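Folding a slippery printed shirt without it turning into a bag of eels
Reading time: 3 minutes

tegan_t
I own one good summer shirt. Green and white, inky sort of print, flowers and twigs all over it, and the fabric has the grip of a buttered plate. I bought it in April for a wedding which has since been moved to next year, so the shirt now leads a life of being taken out, admired and put away again. It's the putting away I can't do. I lay it on the bed, slide the hanger out, pick it up in the middle and it pours off in two directions.

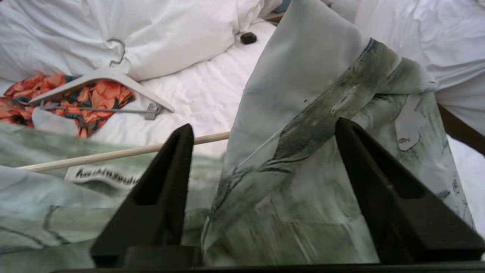 By the time I've caught one half, the other half has gone under itself and I've lost track of which bit is a sleeve. The print doesn't help. On a plain shirt you can see a crease coming. On this one a crease looks like another twig.

My partner Matěj says to leave it on the hanger. The rail is full. It holds 18 hangers and he has most of them.

wornero
Matěj is right, sorry. Slippery shirts live on hangers. Evict one of his.

mbwambo_8
Disagree with wornero. Anything that slick comes off a plastic hanger in the night and you find it on the wardrobe floor with the odd shoes. Fold it, but stop picking it up in the middle. My order of doing things, learned on 461 school blouses when I worked in a uniform shop (I kept a tally, it was that kind of job):

1. Put it on a sheet, not a bare mattress. Spread it out flat with the sleeves pulled away from the body, and smooth from the buttons outwards with the side of your hand.

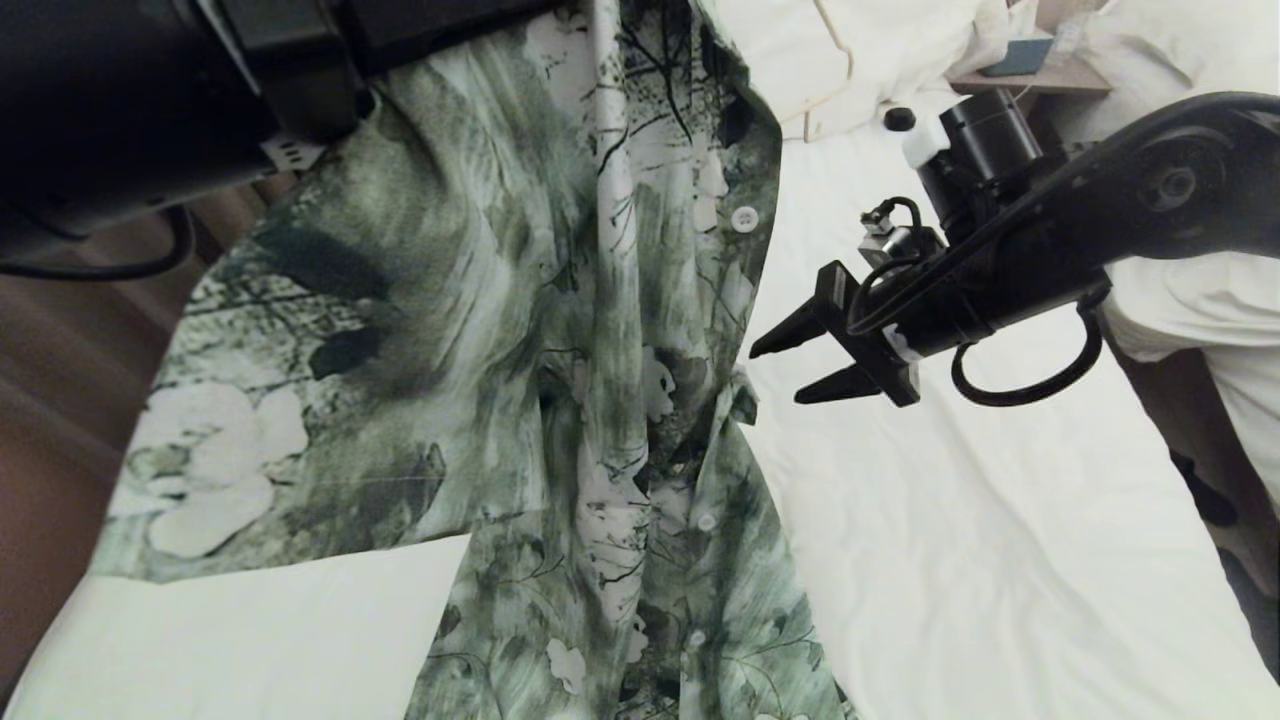 2. Do up the top button, the bottom one and one in between. People skip this and then write to forums.

3. Turn it face down by the shoulders. Fold one side in, lay the sleeve straight down the back, then the same on the other side.

4. Up from the hem in thirds. Don't press it, don't pat it, walk away.

ceresen
Step 3 is where you lose me. If you flip a shirt like that, everything you've just smoothed goes back to how it was. I roll mine. Face up, sleeves across the front, roll from the hem to the collar. Takes me 8 seconds and it fits in a shoebox.

mbwambo_8
And comes out looking like it's been in a shoebox.

ceresen
It's a creased floral shirt. From two feet away it's an uncreased floral shirt. Tegan said so herself.

tegan_t
I did say that and I resent it being used in evidence.

Tried the flip last night. Halfway over, the front fell open and one edge folded down over the rest like a hood, because I'd skipped step 2.
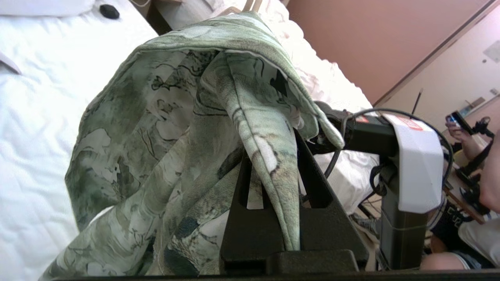
Most helpful reply
vitlow
Get a piece of card the width of a magazine and lay it on the back, just under the collar. Fold the sides over the card, then the bottom up, then pull the card out. The card does the holding and you get both hands back. I'd still do up every button, never mind three of them.

wornero
Or use a hanger with those velvety arms, 100 per cent less card.

tegan_t
Cut up a cereal box. First go was crooked, second go was square enough to go in the drawer. Matěj has asked if I'll do his now. I've told him his can stay on the rail.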